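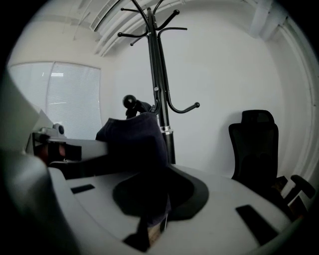 A black metal coat rack with curved hooks, with a dark navy fabric item in front.

Istodwood Opens Its Hallway Rooms to Families in Drarnow

DRARNOW – Istodwood, the home-organizing studio on Merrick Street, is delighted to announce that its new Hallway Rooms will open to the public this July, giving neighbors a friendly place to practice the everyday business of hanging things up, folding them and finding them again in the morning.

There are 21 small entryways in all, each one set up the way people really live, with coats, scarves and the odd sock in need of a home. Visitors are welcome to move things around as much as they like, and we do mean that!

"My own front hall was a heap for years, and I loved everybody in it, but I could never find my gloves," said Nadiia Zhuravel, founder of Istodwood. "A good coat rack by the door changed our mornings more than anything else I bought."

The first 300 families through the door will receive a free copy of the Plarkis folding guide – it's a lovely little booklet, and the chapter on children's coats is worth the trip. Doors open at 2 p.m., and admission is free.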